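Henari Demonstrations: Frequently Asked Questions

Last updated 3 September 2024

General

What is Henari?

Henari is a set of recorded demonstrations for training robot arms on tabletop work. All of it is made in simulation. A person steers a simulated arm through a short task, and the software saves what the arm did at each step along with the rendered views. Pravura maintains the recording tools and hosts the files.

How big is it?

The current release has 1453 accepted episodes. Another 592 were recorded and rejected. The rejected ones can be downloaded separately, and several groups have asked for them to train failure detectors.

Why simulation?

Cost, mostly. We can change the ground, the table surface and the lighting between episodes without moving anything by hand. We also get exact object positions for every step, so the labels don't have to be drawn in later.

Will a model trained on this work on a real arm?

Not by itself. Plan on adding real demonstrations from your own setup. We don't publish success rates for real hardware.

Recording

Who can record episodes?

Anyone with an approved account. New accounts do a practice set of 6 episodes, which a reviewer checks before the account is opened for regular recording.

What equipment do I need?

A desktop computer and a supported hand controller. Keyboard control works for looking around the workspace but is too jerky for accepted episodes.

How long should an episode be?

Most tasks fit within 700 steps, and the recorder stops at that point. If you run out of steps, discard the episode and start over. Please don't speed up near the end to beat the limit. Those episodes are nearly always rejected.

I made a mistake partway through. Should I discard it?

If you missed a grasp and then corrected it, keep going. Corrections are useful to the learner. Discard the episode if an object leaves the platform or the arm gets stuck against itself.

Can I move the other objects?

Only if the task text says so. The loose blocks and sticks are placed at random, and a light bump is fine. Pushing one out of the way on purpose changes the task.

The gripper hides the object in the overhead view. What do I do?

Switch to the side view for the last part of the approach. The overhead view is still saved, and the learner needs to see those partly hidden moments too. 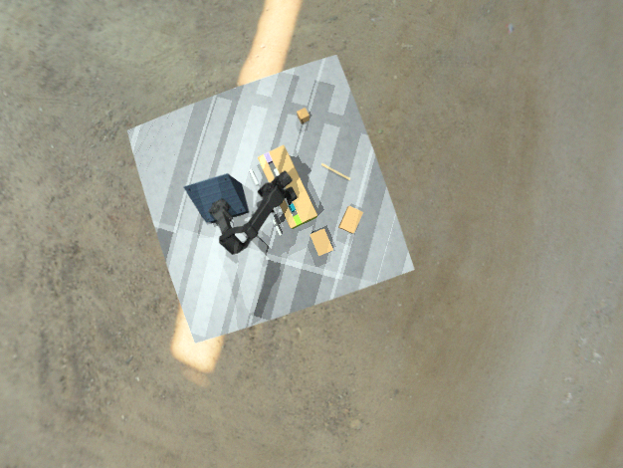
Overhead view from the simulator, with the gripper over the long box.

Why does the ground look different every time?

The recorder picks a ground texture and a platform angle when an episode loads. You can't lock either one. Report a bug only if the platform fails to load or an object sinks into it.

Files and access

What is in each episode file?

Joint positions, gripper commands, object positions, the task text and the rendered views. The Pirkach format is the default. Files in the older Wibisono format can still be read, but we no longer export to it.

Can I use the data commercially?

Yes, with credit. The license text is included in every download.

When is the next release?

We plan one for July. Episodes waiting for review at that time will go into the release after it.

How do I report a bad episode?

Use the report form on the download page and include the episode number and the step where the problem starts.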